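Garg Walking Shoes, reviewed after one spring of path walking

I bought the Garg shoes in the Viten sale because my old pair had gone flat in the heel, and I promised a few of you I would write them up once I had put some real miles on them. Well, I have now done 26 walks in them, nearly all on my usual route, so I think it's only fair to say my piece!

I love this walk best before the leaves come in, when the sun gets right down to the ground.

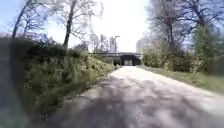
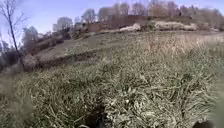 On pavement the Gargs are a pleasure. The sole has plenty of give without feeling mushy, and my knees (which like to complain by the halfway bench) were quiet the whole way home. Grass is fine too, as long as it's level. Going up a steep bank I did slide a little inside the shoe, and I ended up lacing them tighter at the ankle, which helped.

Sizing runs small. I went up half a size and still wear thin socks with them. The laces are too long for my taste, and the tan color shows every speck of mud, so I wish I had picked the gray.

Compared with the Flukix pair I wore before, they're lighter and much easier to get on in the morning. I'd give them four stars and would happily buy them again in the wider fit.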